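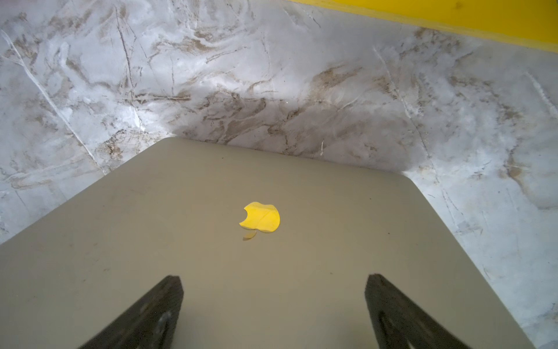 4 min read

Requena two-arm cell with the Sostura recording method
Rarkedham, Burnthorpe works

Product code: Requena (cell), Sostura (software and method)
Availability: made to order
Last revised: 18 March 2020

If you have ever tried to teach a robot arm to close a laptop, you'll know the odd feeling of watching it do nine tenths of the job beautifully and then paw at the air a finger's width above the lid. We had a good deal of that at Burnthorpe. The Requena cell had been selling nicely to teaching labs for some time before we worked out a way of recording demonstrations that dealt with it, and the two are now sold together, with the method written up in plain language in the handbook so that you can argue with it if you like (several customers have, and the handbook is better for it).

What the method does

Sostura is a way of collecting and weighting demonstrations for jobs where the last bit of travel matters most: closing lids, nudging a small object into a gap, putting something on a shelf without knocking the shelf. A person drives the arms through the job as usual. Each time a finger first touches something, the driver taps a foot pedal. That tap is stored with the run, and when the controller is trained, the short stretch leading up to it counts for more than the long easy swing across the table.

That is really the whole idea, and we are a little embarrassed by how long it took us to try it! Most of the earlier effort had gone into more and more demonstrations, and the trouble with those is that they're mostly swing. You end up with hours of arms moving sensibly through open space and very few moments of fingers meeting things.

The second part concerns what the controller is shown. The wrist cameras see the fingers and whatever is near them, the fixed camera sees the whole cell, and in our early work the controller leaned heavily on the fixed view because it changes less from one run to the next. With Sostura, the fixed view is faded down as the pedal mark gets nearer, so the wrist view has to do the work at close quarters.
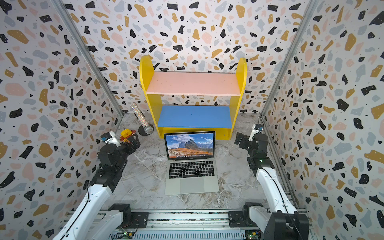
The Requena cell with both arms, an open laptop and the yellow bookshelf.

How we tested it

Su-bin Ham ran the laptop trials and set the rules for them, which were stricter than the rest of us would have chosen. The laptop was turned to a fresh angle before every run. The bookshelf stayed in the cell as an obstacle. A run passed only if the lid was fully down and the base had stayed where it was put.

We trained two controllers on the same 1,407 demonstrations, one with the pedal marks and one without, and gave each of them 90 runs. The marked controller passed comfortably more than the unmarked one. Most of the difference came from lids at steep angles to the front rail, where the unmarked controller tended to stop short or press too near the hinge. On lids facing squarely forward there was very little between them, and if your objects always sit in the same spot you may not need Sostura at all. We'd be happy to sell you the bare cell.

There was one result we still can't account for fully. With the training set cut down to 300 demonstrations, the marked controller held up rather well on lids and quite badly on shelf jobs. Su-bin thinks the pedal taps for shelving are less tidy, as drivers disagree about whether the first touch is the object on the shelf or the back of a finger brushing the upright. The handbook now asks drivers to settle this among themselves before they start, and to write down what they agreed.

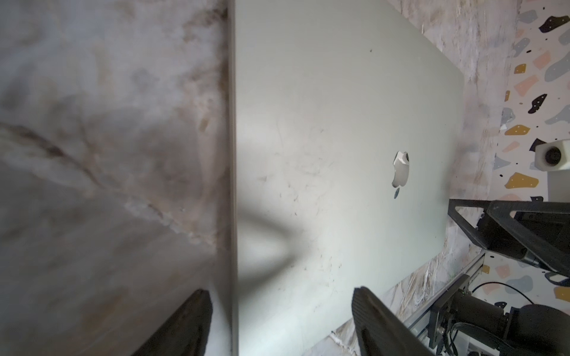 Leonie Hubmann
Applications Lead, Rarkedham

I look after customers once the crate has arrived, so this part of the page is mine, and it's the advice I find myself giving over the telephone.

Please use shiny things. People tidy their cells up with matt blocks in clear colours, get a lovely result and then wonder why it all falls over the day somebody brings in a real object. Laptop lids are smudged and reflective and they carry the shadow of the hand that is coming down on them. A controller that has only ever met plain surfaces has a hard time with that. The marbled floor and speckled walls in our own cell are there for the same sort of reason, and you're welcome to ask for them, although we will supply plain grey if your heart is set on it.

Keep the wrist cameras clean, and look through them yourself before a long session. What seems obvious from where you are standing may be a blur down one side of the wrist view, and the driver ought to know that.

Change drivers now and then. One steady pair of hands gives very handsome recordings, but the controller picks up that person's habits along with the skill.

What comes with it

Two arms with parallel grippers, fitted to the front rail
Aluminium frame with patterned wall panels on three sides
Wrist cameras and fixed camera
Foot pedal and lead
Sostura software, with storage set up for 2,000 runs
Printed handbook, including the full lid-closing write-up

Laptops and bookshelves are not supplied. The lid-closing demonstrations, pedal marks included, are free to any customer who asks. We changed the file layout in October, so do mention which version of the software you have when you write in, and Su-bin or I will send the matching set.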